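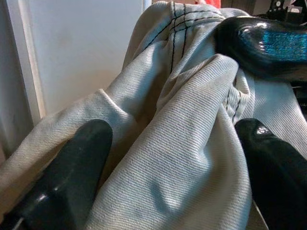
세탁실 갤러리: 밝은색 바지 빨래

Vutness의 공동주택 Nokwood 세탁실에서 밝은색 바지를 빠는 과정을 정리했다. 사진은 세 장이고, 사이사이에 이 세탁실의 사용 방법과 바지 다루는 요령을 적었다. 셔츠와 침구는 다른 갤러리에 있으니 목록에서 찾아보면 된다.

원단
사선으로 골이 진 능직은 평직보다 두껍고, 뭉쳐 놓으면 주름이 굵게 잡힌다. 옅은 회색 바지에 짙은 색 실로 두 줄씩 박음질한 옷은 솔기가 겹치는 곳을 먼저 살핀다. 원단이 여러 겹이라 가장 늦게 마르고, 세제 찌꺼기도 이 부분에 남기 쉽다.

세탁 전 점검
주머니를 모두 뒤집는다. 영수증이나 휴지가 한 장만 들어 있어도 밝은 바지 전체에 하얀 보풀이 붙는다. 지퍼는 올리고 단추는 잠근다. 허리띠는 빼서 따로 둔다. 밑단을 접어 입은 바지는 접은 부분을 펴고 안쪽의 모래와 실밥을 턴다. 털어 낸 것은 바닥에 두지 말고 문 옆 쓰레기통에 버린다.

얼룩
무릎과 밑단에 생긴 얼룩은 세탁기에 넣기 전에 손으로 처리한다. 미지근한 물을 적시고 중성세제를 한 방울 떨어뜨려 손끝으로 눌러 준다. 솔은 결이 난 방향으로만 움직인다. 흙은 젖은 상태에서 문지르면 번지므로 다 마른 뒤에 털고 시작한다. 기름 얼룩은 주방세제를 써도 되는데, 거품이 많이 나니 헹굼을 한 번 더 돌리는 편이 낫다. 처리한 바지는 오래 두지 말고 그날 안에 빤다.
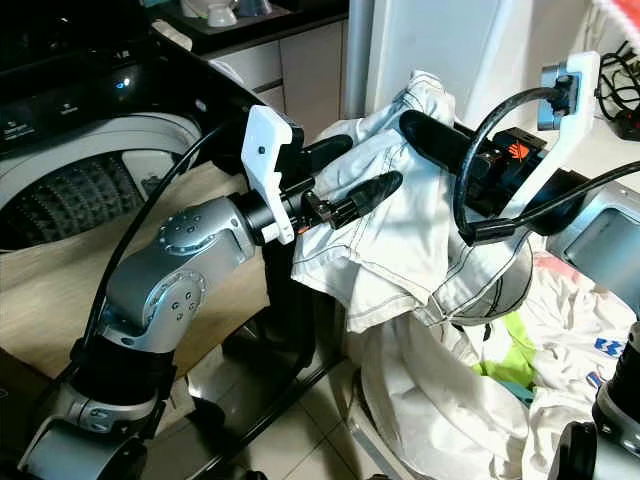 통에 넣을 때는 바지를 한 벌씩 펴서 넣는다. 다리가 서로 감긴 채로 들어가면 꺼낼 때도 감겨 나오고, 허리 쪽에 물이 고여 탈수가 고르게 되지 않는다. 위에서 넣는 세탁기는 한쪽에 쌓이기 쉬우니 빙 둘러 가며 놓는다. 두꺼운 바지만 여러 벌 빨 때는 통의 절반을 조금 넘는 정도에서 멈춘다.

세탁 코스
밝은 회색 바지는 찬물, 표준 코스로 충분하다. 탈수는 약으로 둔다. 강으로 돌리면 능직에 꺾인 자국이 생기고, 다림질을 해도 무릎 뒤쪽에는 남는다. 짙은 청바지와는 함께 넣지 않는다. 여러 번 빤 청바지도 젖은 채로 오래 맞닿아 있으면 물이 든다. 같은 날 둘 다 빨아야 한다면 밝은 옷을 먼저 돌린다.

세제
액체세제를 쓴다. 가루세제는 찬물에서 다 녹지 않고 허리 안쪽에 뭉쳐 남은 적이 여러 번 있었다. 양은 세제통 뚜껑 안쪽의 낮은 눈금에 맞춘다. 섬유유연제는 넣어도 되고 안 넣어도 된다. 넣는 사람은 정해진 칸에 붓고, 옷 위에 직접 붓지 않는다. 표백제는 밝은색이라도 쓰지 않는다. 바탕은 그대로인데 박음질한 실만 누렇게 바랜 바지를 본 뒤로 세탁실 안내문에서 표백제 항목을 뺐다.

소요 시간
표준 코스에 헹굼을 한 번 추가하면 58분이 걸린다. 약한 탈수만 따로 돌리면 14분이다. 안내문에 적힌 시간은 예전 것이라 지금과 맞지 않는다. June에 새로 붙일 예정이다.
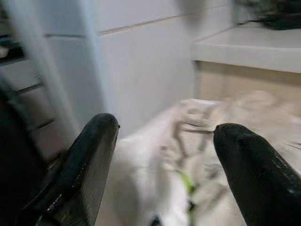 글 | Rangi Grimshaw
Nokwood 생활 기록 · 세탁실 편

빨래가 끝나면 바로 꺼낸다. 통 안에 두 시간만 두어도 주름이 굳고, 여름에는 냄새가 밴다. 뚜껑은 닫지 말고 열어 둔다. 조작부와 뚜껑 테두리에 묻은 물은 마른 수건으로 닦는다.

꺼낸 바지는 허리를 잡고 크게 세 번 턴다. 그다음 솔기끼리 맞춰 세로로 접고 손바닥으로 위에서 아래로 눌러 편다. 이때 펴 두면 다림질을 건너뛰어도 입을 만하다. 옆선이 돌아간 바지는 젖었을 때 당겨서 맞춘다. 마른 뒤에는 잘 돌아오지 않는다.

널기
뒤집어서 허리가 위로 가게 널고, 집게는 허리 양쪽 솔기에 하나씩 물린다. 앞판과 뒤판 사이가 벌어지게 집으면 안쪽까지 바람이 든다. 주머니 천은 밖으로 빼 둔다. 직사광선은 피한다. 창가에 널어야 하면 중간에 한 번 방향을 바꾼다. 실내에서는 바지 사이를 한 뼘 이상 띄우는 것이 좋고, 장마철에는 그 두 배로 띄운다.

마른 정도는 허리 안쪽과 주머니 입구를 만져서 확인한다. 다리 부분은 일찍 마르기 때문에 기준이 되지 않는다. 허리가 차갑게 느껴지면 아직 덜 마른 것이다.

다림질
필요한 사람만 한다. 안쪽에서 먼저 다리고, 겉은 얇은 천을 덮고 다린다. 능직을 바로 누르면 골이 눌려 그 자리만 번들거린다. 두 줄 박음질 위는 다리미 끝으로 살짝 지나간다. 선을 세워 입는 바지가 아니면 앞주름은 잡지 않는다.

보관
완전히 마른 바지는 반으로 접어 서랍에 세워 넣는다. 옷걸이를 쓰면 가로대 자국이 무릎 위에 생기므로 두꺼운 가로대를 고른다. 철이 지나 오래 넣어 둘 때는 주머니를 한 번 더 확인하고, 서랍 맨 아래에는 넣지 않는다.

수선
솔기가 풀린 바지는 빨기 전에 맡긴다. 풀린 채로 돌리면 올이 더 나가서 수선 폭이 넓어진다. Nokwood에서는 Jerkadstead 방향 정류장 앞의 Gashaw 수선집을 주로 이용한다. 짙은 색 실은 원래 실과 같은 굵기로 골라 달라고 말하면 된다. 밑단 줄임은 한 번 빨아서 줄어든 다음에 재는 것이 정확하다.

세탁실 이용
세탁이 끝난 뒤 옷을 꺼내지 않은 경우, 다음 사람이 꺼내서 바구니에 담아 둘 수 있다. 바구니에는 호수를 적은 종이를 함께 넣는다. 늦은 밤에는 탈수를 돌리지 않는다. 벽 가까이 놓인 물건은 치우고 나간다. 양말 한 짝이나 단추처럼 주인을 모르는 물건은 게시판 아래 상자에 둔다.

다음 갤러리는 수건과 행주 편이다.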